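The Second Balance at Vendberg

A story in two parts 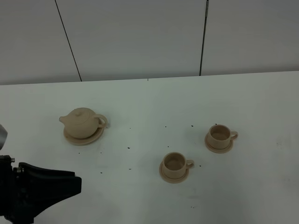 One: The Drift

Wekesa Simiyu had looked after the instruments at the Vendberg laboratory for so long that the younger chemists brought him their troubles as well as their broken pumps, and he took in both with the same patience. So when Hindia came down the stairs in March with her notebook held against her chest, he put the kettle on first and asked her what was wrong second.

"It's the old balance," she said. "It drifts. Every afternoon, a little after three, it starts reading heavy, and by five it has come back again as if nothing had happened."

"And the new one?"

"The new one is perfect. Dr Mbwambo says I should use the new one and stop fussing."

Wekesa thought this was perfectly sensible advice, and he could see that she wasn't going to take it. He had been much the same at her age (his mother used to say he'd take the back off a clock to find out why it was right). He poured the tea, found the biscuits behind the box of fuses, and asked to see her figures.

She had 168 readings, all in pencil, all very neat. He went through them slowly, page after page, while his tea went cold, and then he went through them again.

Two: The Cellar

They spent the next few afternoons hunting. They moved the balance away from the window, and it drifted. They switched off the big centrifuge, which made them unpopular along the whole corridor, and it drifted still. Hindia sat beside it with a thermometer and a sandwich and wrote down everything, including when she ate the sandwich.

In the end it was Wekesa's knees that found it. He had knelt to look for a dropped screw and felt, through the floorboards, a very faint trembling, like a cat purring in another room.

"What's under here?" he asked.

Neither of them knew, so they went down with a torch. Behind a door that needed both their shoulders stood an ancient ventilation fan, painted green, with the name Animau cast into its side and a clockwork timer ticking away above it. It was running beautifully. It was pushing air up through a brick shaft to a grating behind the bench, straight at the back of the old balance.

Hindia held up her hand and felt the draught on her fingers, and laughed out loud.

"Shall I switch it off?" said Wekesa.

She looked at the timer for quite a while. "Could we leave it until tomorrow?" she said. "I'd like one more set of readings, now I know what it is."

He went back up to fill the kettle.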